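Donor Retention in Peer-to-Peer Charity Fundraising: A Study of the Wakell Kidney Walk

Final project report
Prepared by: Divya Namboodiri, Ajith Gowda, Cameron Kingi
Supervisor: Thirumalai Venkataraman
Submitted: 2018-01-19

1. Background

The Wakell Kidney Walk is held each September along the river path at Oststead. Participants register as individuals or in teams, set up a personal fundraising page, and ask friends, relatives and co-workers to sponsor them. Money raised goes to patient travel grants and to the home dialysis loan program.

The walk office asked for help with a specific problem. New participants register every year in reasonable numbers, but many do not return, and their sponsors are usually lost with them. The office keeps registration records but had not analysed them.

2. Research questions

Q1. Do participants who register as part of a team return at a higher rate than those who register alone?
Q2. Does the timing of the thank-you message have any relationship to return?
Q3. What reasons do lapsed participants give for not registering again?

3. Method

3.1 Records

Registration records for two consecutive walks were supplied by Balakrishnan Pisharody of the walk office, with names replaced by codes. A participant was treated as returning if the same code appeared in both years. Where a participant had changed email address between years the code also changed, and the person was counted as lapsed. This error makes the measured return rate lower than the true one. Its size is unknown.

Participants under 18 were removed before analysis.

3.2 Survey

A short questionnaire was sent to 78 lapsed participants. It contained five questions, four closed and one open. One reminder was sent a week later. The questionnaire was built in Steson, the form tool licensed by the faculty. Responses were anonymous, so they could not be linked back to the registration records.

3.3 Interviews

Team captains were interviewed by telephone using a fixed list of prompts. Notes were taken by hand and typed up the same day. Calls were not recorded. Ethics approval was given at course level.

4. Results

4.1 Team and individual registration

Team participants returned more often than individuals. The difference held when corporate teams were left out, although it became smaller. Corporate teams tended to return or lapse as a unit, usually following a change of captain. For this reason each member of a corporate team cannot be treated as an independent case, and no significance test was applied to that group.

4.2 Thank-you messages

The office sends one thank-you message per participant. In the first year these were sent in batches as donation totals were reconciled, and the last batch went out 14 weeks after the walk. Participants in the earlier batches returned at a higher rate. The batches were not random: pages with offline cheques took longer to reconcile, and those pages belonged mostly to older individual walkers. The effect of timing cannot be separated from the effect of age using these records.

4.3 Reasons for lapsing

Fourteen completed questionnaires were received. The most common reason given was discomfort with asking the same people for money two years running. Other reasons were a clash with work or family events, having moved away from Oststead, and not having noticed that registration was open. One respondent wrote, "I would have walked again if I could have just paid my own way."

Captains raised the same point about repeat asking. Several had replaced direct requests with small events such as shared meals and bake stalls, and felt these were easier on sponsors.

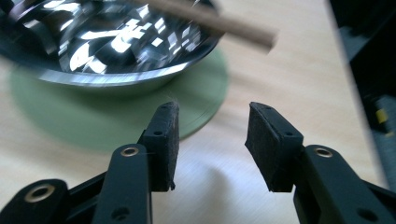 Figure 1. Stainless steel bowl on a pale green mat.

5. Discussion

The response to the survey was low, and people who reply to a charity they have left are unlikely to be typical of those who have left it. The results in 4.3 should be read as a list of reasons that exist, with no claim as to how common each one is.

The finding on teams agrees with what the office expected. It does not show that moving an individual walker into a team would cause that person to return. People who join teams may already have stronger ties to the cause or to the workplace that entered them.

6. Recommendations

6.1 Send the thank-you message before reconciliation is complete, and send the final total separately.
6.2 Add a self-funded entry option with no fundraising minimum.
6.3 Give captains a one-page guide to running a small event in place of direct requests.
6.4 Assign each participant a permanent number that does not depend on email address.

Item 6.4 should be done first. Without it, the other changes cannot be measured properly.

7. Division of work

Namboodiri cleaned the records and carried out the analysis in section 4. Gowda built and sent the questionnaire. Kingi conducted the interviews. All three authors wrote and checked the report.

Appendix A: Questionnaire wording
Appendix B: Interview prompts
Appendix C: Record fields supplied by the walk office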